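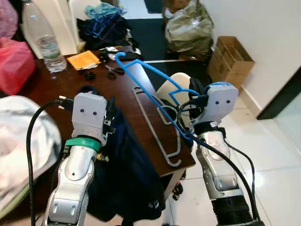

One of the newer operators asked, before we had properly settled into our chairs, whether a demonstration should be thrown out every time the person at the controls hesitates, because on the garment task everyone hesitates somewhere. It was a good question to open on, and it ended up taking most of the first part of the meeting, so the agenda order below is a little different from the one that was sent out.

Claltero Teaching Group
Minutes of the August meeting
Held in the upstairs room at Ferurdale, starting at 4 p.m.
Present: the operators from both shifts, the two people who look after the arms, the training side, and our visitor from Prarberg, who was very welcome and brought pastries.
Apologies: one from the night shift, and one from the training side (at the dentist, we wish them well).

1. Hesitation in demonstrations

The discussion following the question above was lively and friendly. The training side explained that a short pause does no great harm, and that a pause while you look for the shoulder of a garment is something a person does at home too. What causes trouble is a long stop with both arms parked, when the operator is talking to somebody or has put the controls down to scratch their nose. The policy picks those up and learns to stand there, which we have all seen it do with great dedication.

The early shift felt that the current rule (throw out anything with a stop) was making people rush, and that rushed hanger insertions are worse to learn from than slow ones. Our visitor said Prarberg had gone through the same thing with towels and had ended up trimming the long stops and keeping everything else. There was some worry that trimming leaves a little jump in the arm position if the operator drifts during the stop. The training side will check for this.

Agreed: pauses to look are fine and the take is kept. Long stops are marked by the operator with the foot pedal and trimmed afterward. Operators are asked to please mark them at the time and not from memory at the end of the shift.

2. Minutes of the last meeting

Accepted, with one correction. We had written that the left controller was being replaced. It was only the cable. Sorry to the person who had already been asked by three people where the new controller was.

3. Numbers so far on the hanger task

The Dauda set now stands at 1144 kept demonstrations, and there was a nice round of applause for that. The training side would like more takes where the garment starts in an awkward position, hanging partly over the side of the table for instance, as these are still thin in the set and they are the ones the arms do worst on when left to themselves. Out of the last 60 trials without an operator, most of the failures came at the moment where the second shoulder has to go on. The first shoulder is in good shape.

Somebody asked if we could simply teach the second shoulder separately. The answer was yes, up to a point, and that it had been tried on shirts, but the arms then start from a pose that they never quite reach when doing the whole job. The feeling in the room was to try it again in a small way, with operators beginning from wherever the arms have really stopped.

Agreed: 20 corrective takes per operator over the coming weeks, each started from a failed trial with the arms left where they are. The operator takes over by remote control, fixes things and finishes the task in the normal way.

4. Tabletop clutter

We have been going back and forth on this one since the spring. One view is that a bare table gives cleaner teaching and faster takes. The other view is that nobody's bedroom or laundry corner has a bare table, and that a policy taught on one gets terribly confused by a pair of scissors. After a good long talk we came down on the side of leaving ordinary things out and moving them between takes. Please do shift them around properly and don't just nudge the same item a finger's width, which the training side can see perfectly well!

It was also asked that spare hangers be left within view in some takes, in a different color from the one being used, so that the arms learn to keep hold of the one they have already picked up.

Open drinks near the controllers were raised again. Lids on, please.

5. Comfort and shift length

Several operators mentioned sore wrists by the end of a session. The grip on the hand controllers has to be held closed for as long as the gripper is closed, and with a hanger that is nearly the whole take. The people who look after the arms can add a latch, so that one squeeze closes and a second one opens. Two operators had tried something similar before and liked it, although it takes a morning to get used to and there will be some dropped hangers along the way.

Agreed: latch to be tried on one station first. Sessions stay at their present length until we know how it goes, with a proper break in the middle, away from the station.

6. Visitor's remarks

Our guest told us a bit about teaching by hand at Prarberg, where the operator holds the arm itself and walks it through the motion. It gives a lovely feel for contact, but with two arms and soft cloth you run out of hands quickly. They went over to remote control after 69 takes and have stayed with it. We were kindly invited to come and see their setup, and a sign-up sheet is on the board by the kitchen.

7. Any other business

The label printer is working again. The chair with the bad wheel is still the chair with the bad wheel.

Next meeting: September, same room, same time. Items for the agenda to the training side, please.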